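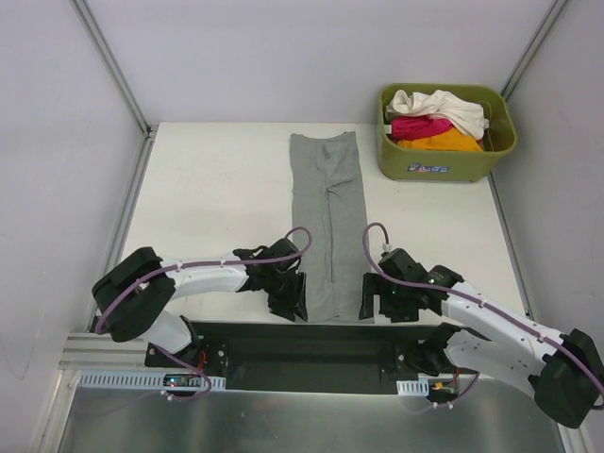 Table with gray knit garment and green basket.

February, entry 7

Work this morning continued on the history of early handball in the Alen district, for the wall display at the Tandetti sports hall. The club minutes lent by the Nikolovski family archive were read from the first page to the end of the second season. The handwriting is clear, but the ink has faded on the left-hand pages, and several scores could only be confirmed against the local newspaper.

The minutes show that the Alen club first played outdoors with 11 players on each side, on the grass field behind the mill. The move indoors came slowly. Members objected to the cost of the hall and to the smaller teams, which left some regular players without a place. A vote was held twice. The first was tied and the second passed by 2 votes.
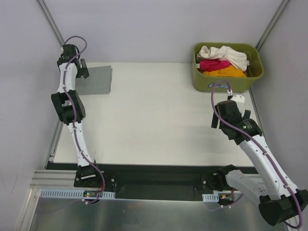 Cundar Workshop, Department of Sport History and Display

The attendance figure for the opening indoor match needs care. The minutes give 2,757, and the newspaper repeats it. The hall plan kept with the minutes shows benches on two sides only, and it is difficult to see how that number could have been seated. The figure may cover the whole opening weekend. Until this is settled, the panel text should read "according to the club minutes" and give the number as written.

Rules: the draft panel states that the club adopted the indoor rules in full from the start. This is incorrect. For the first season the members kept their own rule on throw-ins, and visiting teams complained of it in writing. Two of these letters survive and are suitable for display. Both have been placed in clear sleeves and returned to the flat box.

Panel 3 has been shortened to fit the column width. The paragraph on the women's team was moved to panel 4, where it can have more room. A date is still missing for their first away match.

To do:
Request the hall booking register from Tandetti.
Check the spelling of the visiting clubs against the league list.
Correct the rules paragraph and send the new draft to colleagues for comment.
Measure the glass case again before the letters are mounted.

Box closed and returned to the shelf at 4:30 p.m.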